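Drundbridge open day – fruit bowl demo, data card / readme

Quick notes so the folder makes sense to whoever opens it next. Genalyn Calimlim put the recordings up, I'm writing this between other things. Ask Ifeanyi Adeyemi if a path is wrong.

What it is

Recordings from the open day at the Drundbridge workshop, August. Two-arm cell, one table, fruit bowl task. Visitors watched from the rope, a few got to drive. Everything recorded went in, good or bad.

1127 episodes, one task family – fruit into the bowl, fruit out of the bowl. Control rate 15 Hz. Logger is Imon, project name on the server is Gestgate. If you see "kruger" in a folder name thats the old name for the same cell, didn't rename it.

Who drove

Eliécer Urrego and Stavros Michailidis for the most part. Evander Niven talked to the visitors and did the sign-in sheet. Guest drivers are marked guest in the operator column, no names kept. Guest episodes are slower and have more regrasps. Leave them in for anything about recovery, filter them if you want clean grasps.

Layout

episodes/ – one folder per episode, joint states plus video
meta.csv – episode id, operator, task string, outcome
calib/ – camera calibration, done the morning of, not repeated after lunch
notes.txt – Stavros's handwritten log typed up, spelling as is

Views

A fixed view of the cell and wrist views. Timestamps are on the same clock. Wrist video starts a few frames late in the first 100 episodes, trim before you align.

Task strings

Typed by whoever was at the keyboard so they vary. "put grapes in bowl", "grapes to bowl", "grape bowl" are all the same thing. Ifeanyi has a mapping, will add it.

Known problems

– fruit is fake, so dont use this for anything about bruising or weight
– grapes are the hard item, bunches flex and the stem catches
– glare off the bowl in the wrist views, bad enough to throw a simple color threshold
– outcome column was filled in live, a handful are wrong. Eliécer is rechecking
– cloth is heavily patterned, segmentation picks up leaves as objects
– 2 episodes have no fixed view at all, flagged in meta.csv

Audio

Removed. Too many visitors talking. Don't ask for it, we didn't keep a copy.

Use

Internal and partner groups for now. Mention the Drundbridge open day if you show any of it in a talk. No license file yet – Genalyn is on it.

Stills 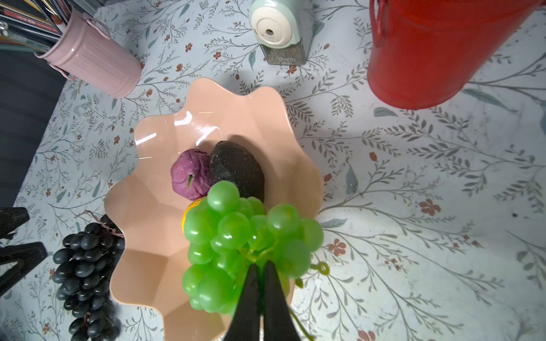
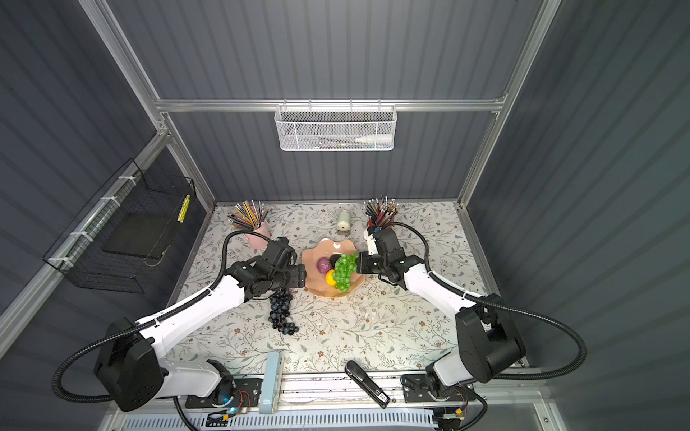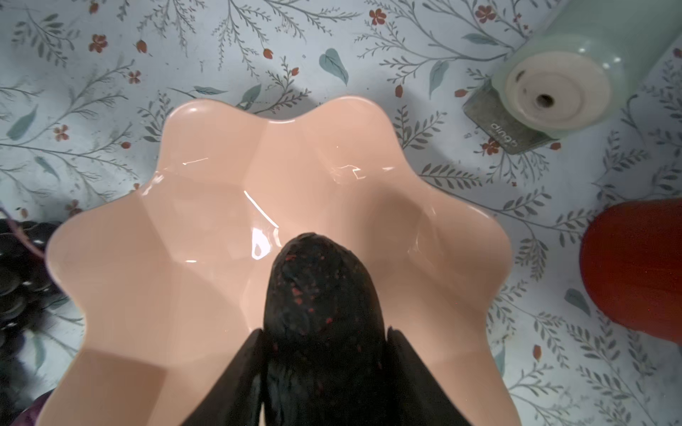
Page last changed: 09/11/2021

Same bowl and same cloth in all three stills. First and last are wrist views, middle one is the fixed view with both arms. Green grapes between the fingers in the first, dark speckled piece in the last.

To do – task string mapping, outcome recheck, license, a proper checksum list. If a download stops halfway just start it again, the server doesnt resume.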